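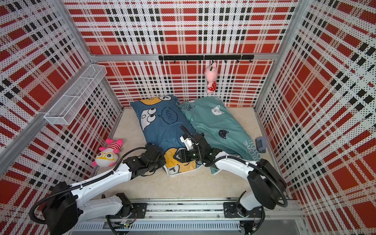

Pegboard in the back hall, worth it or not?

plainfield_dad
Oct 29, 2018
We are redoing the back hall and I need to settle on something for the walls. Right now there is a row of nails that holds dog leashes, umbrellas, ball caps and whatever else gets dropped there. My wife wants perforated panels with hooks and a couple of wire baskets. I would sooner put up a board with coat hooks and be done. The hall is 71 inches long on the side we would use, plaster over lath, house is from before the war. Has anyone lived with pegboard in a part of the house people walk through every day?

tackleboxx
We have it in the laundry room and I would do it again. You can move things when the seasons change. In summer ours is mostly hats and swim bags and in winter it's gloves and scarves. With fixed hooks you are stuck with the spacing you picked on the first day.

Get the locking pegs. The cheap ones come out with the item every time you grab it.

no_more_drywall
I'll go the other way. Had it in a mudroom, took it down after one winter. It looked fine with nothing on it. Once you hang real coats on it, the panel bows unless there is solid framing behind, and you can't get all the hooks to line up with the framing. Coats are heavy. Wet coats are heavier.

Also, dust collects in the holes. I know people say it doesn't. It does.

tackleboxx
Bowing means you used thin board or didn't fur it out. Ours is on strips every 16 inches and hasn't moved. I wouldn't hang winter coats on it either, but the OP listed leashes and umbrellas.

gullwing_ct
On plaster and lath you want to find the studs before you buy anything. A stud finder gave me nonsense in our place. I used a strong magnet to find the lath nails and went up from there. Pre-drill everything or the plaster will crack around the screw.

As for baskets, the Bedcombe wire ones are decent. I paid $40 for a set of 3. The coating chipped at one corner but you only see it if you look.

plainfield_dad
Thanks, the magnet is a good idea. Coats would stay in the closet, so this is only the light stuff. Does anyone paint or paper the panels? She doesn't want plain brown or plain white. She has seen plaid ones and liked them.

merrow_lane
You can paint it with a foam roller, thin coats. A brush fills the holes. Let it cure a good long while before you put pegs in or they will stick.

I tried covering one with contact paper and punching the holes with an awl. Took an entire evening and the edges lifted by May. If she wants a pattern, buy it printed. Furov sells printed metal panels but they want $99 apiece, and the hooks are their own size, so you can't use the regular ones later.

no_more_drywall
$99 for a piece of metal with holes in it. You could have a bench built for not much more, with a lid, and put the leashes inside.

merrow_lane
Not around here you couldn't.

gullwing_ct
I like a pattern less and less the longer I live with it. A busy wall with a lot of small items on it is hard to find anything on. I'd keep the panel plain and let her pick the color of the baskets. Just my opinion.

tackleboxx
Disagree on that one. Ours is dark green check and I can find my keys.

plainfield_dad
We talked it over. We're going to do one printed panel by the door, and I get my board with coat hooks on the rest of the run. I'll fur out both so they sit at the same depth. Will post again once I find out how bad the plaster is.

no_more_drywall
It will be bad. Have patching compound on hand.

Related threads
Hollow wall anchors in old plaster
Stunia shelf brackets, any good?
Boot trays that don't slide
Abubakar bench kit: missing screws
Where do you keep the dog towels?
Closet rod sagging in the middle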